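Kastine Gran Fondo: Frequently Asked Questions

Last updated: 31 August 2021

Registration

How do I sign up?

Registration is online only. Pick your route, fill in the form and pay by card. You will get a confirmation email with your entry number. If it doesn't arrive within a day, check your spam folder before writing to us.

Is there a limit on entries?

Yes. We have 2,737 places across all routes, and that number is set by our road permit. When they are gone, a waiting list opens. Places that come back are offered in the order people joined the list.

Can I register on the day?

No.

Do I need a racing license?

No. The Gran Fondo is a timed ride on open roads, with two timed climbs. It is not a licensed race. If you already hold a license you can enter the number on the form, but it makes no difference to your start position.

How old do I have to be?

Riders must be 18 or over for the Long and Medium routes. Riders aged 14 to 17 can enter the Short route with a signed parent or guardian form. An adult named on the form has to ride with them.

Can I get a refund?

You can cancel for a full refund, less the card fee, until the end of April. After that we don't refund, but you can transfer your entry to another rider until packet pickup opens. Transfers are free. Log in, choose "Transfer entry" and enter the other rider's email address. They have to accept it and sign their own waiver.

Can I change routes?

Yes, through your account, as long as the route you want has space. Moving from Long to Short does not lower the fee. You can also change your mind on the road: the routes split at Gikau, and you can take the shorter turn there whatever color your number is. Your result will be listed under the route you finished.

Routes and timing

What are the routes?

There are three. All start and finish in Kastine.

Short: out to Gikau and back along the river. Mostly flat.
Medium: Gikau, then over the Koltitz climb and home by the lake road.
Long: as Medium, with the extra loop through Hosoda before the lake.

Route files are posted two weeks before the ride. Please don't use files from earlier years. The bridge below Koltitz has a weight limit now and the course goes around it.

How are start groups decided?

By the average speed you give on the form. Groups leave 3 minutes apart, fastest first. You may drop back to a later group but you may not move up.

Is there a time limit?

Long route riders must be through the Hosoda turn by 13:00. After that, marshals will send you straight on to the lake road. The finish line closes at 18:00. Riders still out at that point can keep going, but the road signs will be coming down and there will be no marshals at junctions.

How does the timing work?

The chip is on the back of your frame number. Don't fold it or trim it. Your time starts when you cross the mat, so there is nothing to gain by crowding the front of your group. The climb at Koltitz is timed separately, and so is the one above Hosoda.

Are the roads closed?

No. Traffic laws apply all day, including at stop signs. Riders reported for crossing the center line are removed from the results.

Bikes and equipment

What kind of bike can I ride?

Any bike with two working brakes. Road, gravel, mountain, tandem and recumbent bikes are all fine. Clip-on aero bars are not allowed. E-bikes may enter the Short route only and are not given a ranked time.

Do I need a helmet?

Yes, buckled, whenever you are on the bike.

What tires do you suggest?

Most people ride 28 mm or wider. The descent from Koltitz is rough in the top half and there is a stretch of hard-packed gravel on the Hosoda loop, about 13 kilometers from the finish of the loop.

Is there mechanical help?

There is a repair stand at the start and one at each feed stop. Labor is free and parts are charged at store price, card or cash. Bring at least two tubes, levers and a pump. The support van carries spare wheels but will not have every axle standard.
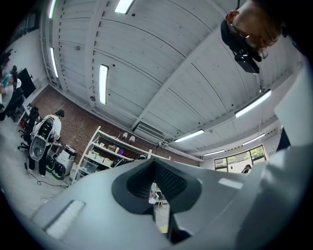
Indoors, under the high ceiling.

Where is packet pickup?

In the Kastine exhibition hall, the evening before the ride and from 5:30 on the morning itself. Bring photo ID. You can collect for one other person if you have a copy of their ID and a signed note.

Can I leave a bag?

Yes, up to 40 liters. Tie on the bag tag from your packet. No glass.

Food and weather

Where are the feed stops?

Gikau, the top of Koltitz, and Hosoda. All have water, sports drink, bananas and sandwiches. Hosoda also has soup.

What happens in bad weather?

We ride in rain. If there is lightning or high wind on the climb, everyone is sent on the Short route. Check your email before you leave home.

Related pages
Route maps and profiles
Past results
Parking and shuttle times
Marshal sign-up

Contact the ride office | © 2021 Kastine Gran Fondo | Back to top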